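Visit Report: Bahrami Collection of Hearth Iron, Elisbridge
May 25, 2021 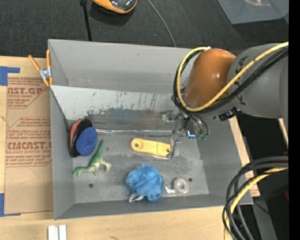
The Bahrami collection is held on two floors of a former feed store on the river side of Elisbridge. It consists of 111 catalogued pieces of hearth and kitchen iron, most of them American, with a smaller group of English and German work. Admission is by appointment. I was given the full morning and access to the study room on the second floor, where pieces can be handled with cotton gloves.

Kalliopi Balaskas has cataloged the collection over the last several years and conducted the visit. Her system is simple. Each piece has a card with overall length, weight in ounces, joint type, finish and any touchmark. Attribution is entered in pencil, on the grounds that it changes more often than the rest.

Trivets and broilers

The ground floor is arranged by function. Trivets come first. Most are three-legged, with the legs either riveted through the ring or forge welded to its underside. Riveted legs are easier to date badly, as a replacement rivet can be headed to match. On two of the trivets the peened ends were noticeably brighter than the surrounding iron, and the cards record both as repaired.

The rotating broilers are the stronger group. Nine are on display. The pivot is the point to examine. On an early broiler the pin is usually a tight, slightly irregular fit in a punched hole, and wear is heavier on the side toward the handle, where the load falls. A drilled hole has straight walls and a crisp edge. One broiler, bought at the Farkico sale as 18th century, has a drilled pivot and even wear all the way around. It is now cataloged as a late 19th century revival piece and kept on display for comparison.

Serpentine bars in the grid are set into the frame by tenon in the better examples. In the plainer ones they are lapped and riveted. Ms. Balaskas does not treat this as evidence of date, only of the time the smith was willing to spend.

Ladles, skimmers and brass inlay

Sixty-seven pieces fall into this category, which takes up most of the second floor. Bowls are iron, brass or copper. Where a brass bowl is joined to an iron handle, the usual method is three copper rivets in a triangle. Two rivets in line generally indicate a later repair or a cheaper shop.

Inlaid handles were the reason for my visit. The inlay was done by cutting a shallow undercut channel with a chisel, laying in brass or copper strip, and hammering it until it spread under the lip. Under a 10x loupe the channel edge on a genuine piece shows small chisel steps. On several pieces the inlay has lifted at one end, so the undercut can be seen directly. Ms. Balaskas leaves these as found and will not have them pressed back.

One skimmer is stamped BIKEL on the reverse of the handle, in a rectangular cartouche with a worn lower left corner. The same worn corner occurs on a dough scraper in the next case. This is good evidence for a single die, though it does not establish where the shop was. No record of a smith by that name has been located in the county tax rolls.

Surface and cleaning

Touran Esfahani is responsible for conservation and gave a short talk in the workroom. The policy is minimal. Active rust is reduced with bronze wool and light oil, then wiped back. Microcrystalline wax is applied thinly over a warmed surface and buffed after it has cooled. Wire wheels are not used. A piece that has been wheeled shows fine parallel scratches and a gray shine in the recesses, and neither can be undone.

Relative humidity in the cases is held below 45 percent with silica gel. The gel is changed on a fixed schedule, whatever the indicator color.

The library

The reference shelf holds nearly 3,000 auction catalogs and dealer lists, filed by sale date. There is no index by object type. Anyone researching a particular form should allow a full day for the catalogs alone.

Practical notes

Appointments are for mornings only. Photography is permitted without flash. Scales and calipers are supplied, but visitors should bring their own loupe. The stairs are steep and there is no elevator. The English and German pieces were in storage during my visit and will be back on display in September.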